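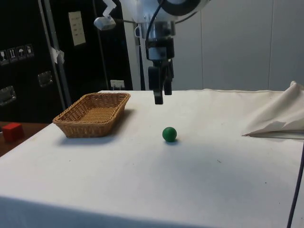
任务已经指派给人了，为什么工期还是没有变？
因为任务类型设成了“固定工期”。这种类型下加人只会把每个人的投入比例摊薄，开始和结束日期都不动。要让工期跟着人数走，先把类型改成“固定单位”，再加人。

02/10/2019 工作记录

上午接着整理 Kemside 项目的进度表。这份表是九月从 Whitelaw 那边的旧模板转过来的，转的时候没有检查任务类型，所有任务都带着“固定工期”。Marlene Perron 上周把接口联调加到两个人，看结束日期没动，以为是软件没有刷新，又重新保存了几遍。问题就是上面写的那个，跟刷新没有关系。

处理办法：先另存一份，文件名后面加“改类型前”。然后在任务表里插入“类型”列，全选，统一改成“固定单位”，验收和评审会议除外。会议开多久就是多久，来几个人都一样，保持固定工期。

改完以后联调从7天缩到5天。照比例算应该更短，查了一下，第二个人的单位填的不是百分之百，她同时还挂着 Deltent 的维护。这个数字先不改，等 Marlene 确认。

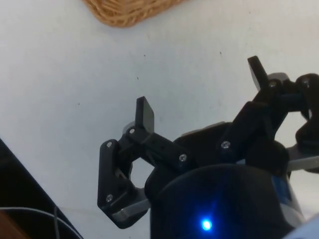

另外有一处要注意：改类型的时候，“投入比导向”这个勾不会自动带上。没有勾的话，再加人，总工时会跟着涨，工期照旧。我在文档编写那一项上试过，加人之后工时翻了一倍，撤销，勾上，再加，这回工时不变，工期减半。以后改类型和打勾放在一起做，做完看一眼“工时”列。

资源日历也有问题。Carla Khalaf 的日历用的还是标准日历，她下午不在这个项目上，排出来的日期偏早。新建了一个“半天”日历，只留上午，挂到她名下。她负责的两项任务往后推，其中数据迁移推了2天，碰到了后面的里程碑。里程碑本身有“不得晚于”的限制，所以软件弹了冲突提示。我选了继续，保留冲突，没有去掉限制。这个日期是写给 Tokotell 的，不能由我们这边自己挪。

中午和 Carla 对了一下，她说迁移脚本的前半部分可以提前开始，用不着等环境全部装好。于是把“环境安装”和“数据迁移”之间的链接加了提前量，还是完成-开始，延隔时间填负值。保存后冲突提示没有了。填负值的那一格容易被人当成误输入，已经在任务备注里写明原因。

下午做资源调配。先看了资源图表，联调那一周 Marlene 是红的，超过了最大单位。试了自动调配，结果把文档编写拆成几段，中间空着，没法用，撤销。改成手动：把文档编写的优先级调低，再把“调配可拆分剩余工作”的勾去掉，重新跑一次。这次文档整体后移，没有拆分，总工期不受影响，因为它本来就有浮动时间。

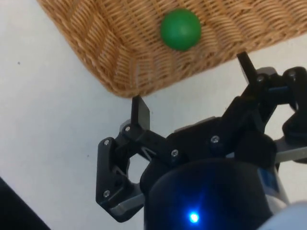

基线还没有存。原来的基线是模板里带过来的，日期全是 Whitelaw 那个项目的，拿来比较没有意义，差异列里一片红。打算先清除旧基线，等单位和日历都确认了再设新的。请大家在这之前不要自己点“设置基线”，不然覆盖之后还得从备份里找。

顺手记一下列的顺序，免得每次重新调：任务名称、类型、工期、工时、开始时间、完成时间、前置任务、资源名称。这个视图存成了“Kemside 检查用”，在共享模板里，可以直接套用。打印的时候资源名称那一列会被挤到第二页，把缩放改成适合一页宽就行。

还没弄完的：
Marlene 在联调上的单位，等她回复。
Deltent 维护的工时要不要并进同一个资源库。并进去以后超额能看得更准，但是两个文件要同时打开才能更新，有人锁着文件的时候另一边会变成只读。先问 Carla 的意见。
环境安装的前置任务目前是空的，应该接在采购到货后面，到货日期还没有拿到。
备份文件放在项目目录的“旧版”下面，基线设好之前不删。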